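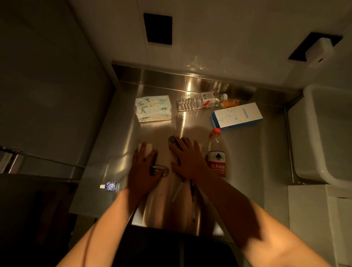
**Flying into Bornedik for the first time — anything I should know?**

Hello all. My husband and I share a little two-seater and we've been talking for years about going somewhere that isn't our usual Saturday-style hop for a bacon roll. We've settled on the grass strip at Bornedik, mostly for the walk down to the lake. The guide I have gives the runway as 594 metres, which is shorter than we're used to, and it's an old guide (my father-in-law's, with his pencil notes in it). Has anyone been in lately? I'd love to know about the surface, whether you have to ring first, and whether two people with rucksacks can get to the water and back without a car. We're thinking of February if we get a cold, clear spell.

Zinash Beyene

**Mateja Nedeljković**

Oh, you'll love it! We went in last autumn and I've been boring people with it ever since. Do ring first, they like to know who's coming and they'll tell you how soft the bottom end is. The grass is well kept but it slopes, so most people land uphill and leave downhill if the wind allows. Join at 1000 feet and please keep away from the farm on the north side — there are horses and the owner has been very patient over the years.

The landing fee was 10 pounds when we paid it, into a box by the hut. The footpath to the lake starts behind the fuel shed and takes you through the woods. It's muddy in places, so pack boots. The tea room in the village may well be shut in February, so I'd take a flask.

I would be a bit careful about your timing, though. After a week of rain that strip is no fun at all, and if you're near your limits on length I'd do the sums again for wet grass with both of you and the rucksacks aboard. Parkik has a hard runway and a bus to the other end of the lake, if you want a second choice up your sleeve.

**Costel Zupan**

Radio is 124 something, check the current chart. Don't trust the old guide for anything, pencil or no pencil.

**Anju Awasthi**

Seconding Parkik. Nice café too, but the bus is only every couple of hours.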